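23 July 2021
Notebook – visit day, hand-held gripper demo

Set up from 14:00 for the visitors from Prevero. Evie Lambert led the tour, I looked after the table and the batteries. In total 16 people signed the sheet, more than the room likes, so we made them come in groups of 6 at most. The last group was small and those were the best conversations.

Programme as we ran it: short talk by Evie in the corridor, then the hand-held grippers at the wooden table, then replay of older recordings on the big monitor. We wanted to show the Irnex arm also but the controller did not accept the new firmware and I stopped trying at lunch. Evie told the groups it is for December. I would not have named a month, but now it is said.

Tasks on the table: folding a cloth, stacking cups, turning the plant pot. I expected people to like the cups. They asked for the plant again and again. Leaves are difficult for us, they move when you touch the pot and they hide the fingers from the head camera. One visitor from Vlachou asked if we can simply cut the leaves. I said we can, but then it is a different problem.

Things I noticed while people were trying:
– New users squeeze much too hard on the pot. I should show the half-closed position first, before they touch anything.
– Most of them put one gripper on each side without being told. Good, this is the same grip as in our own recordings.
– When the marker cube comes too near to the plant, the leaves can cover it and tracking jumps. I saw it on the monitor three times. I have to check in the logs whether it is always the same side.
– Left-handed visitor found the right trigger stiff. I find it stiff too and I am right-handed. Put a drop of oil, no difference. Order new spring from Cullier.

Questions I could not answer well: how many recordings are enough for one task (I said it depends, he was not happy), and what happens when the colour of the pot changes. For the second one we have data, I just did not have the plot with me. Evie will send it.

Timing was poor. The talk took 14 minutes with the first group and the second group was already waiting at the door. Next time the talk should be inside, with people around the table, so they can hold something while they listen.

To do:
– send the colour plot to Prevero (Evie)
– tidy the cables on the floor before the next visit (me)
– spring for right trigger
– write the firmware error down properly, my note from this morning says only "same again"
– water the plant

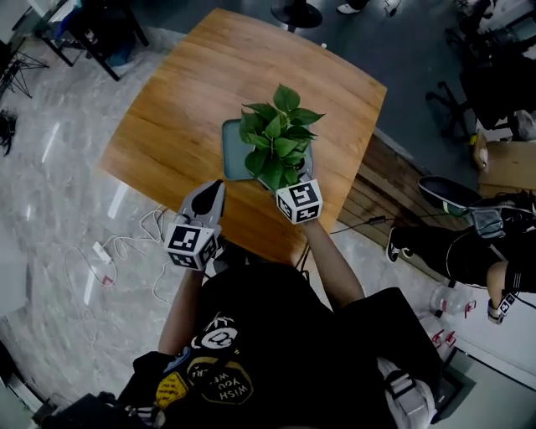

Plant pot task, one gripper on each side. View from the head camera.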